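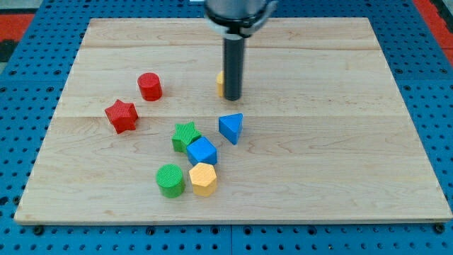
Shape blocks: is the ribbed kind worth it?

kelemen_cs wrote:
My sister wants the textured plastic shape blocks for her two-year-old. The Preda set is $100. For blocks. Convince me.

girnach379 wrote:
We have them. The ribbing gives small hands some grip, and the short fat cylinder stays standing when the table gets bumped.

Judit Bognár wrote:
Any short fat cylinder stays standing, you don't need to pay Preda for that. And have you tried getting dried banana out of those grooves?

girnach379 wrote:
Old toothbrush, two minutes.

Judit Bognár wrote:
Per block. I timed it in October.

tomtom2131 wrote:
Smooth ones slide around on a wooden board, ribbed ones slide less. I don't buy the "sensory learning" stuff on the box though. My son learned red and yellow from socks.

kelemen_cs wrote:
So grip yes, learning no, cleaning awful. Does the Iltine set fit the same sorter?

girnach379 wrote:
Supposedly. Our Iltine cylinder sticks halfway.

Judit Bognár wrote:
Get them used and measure first.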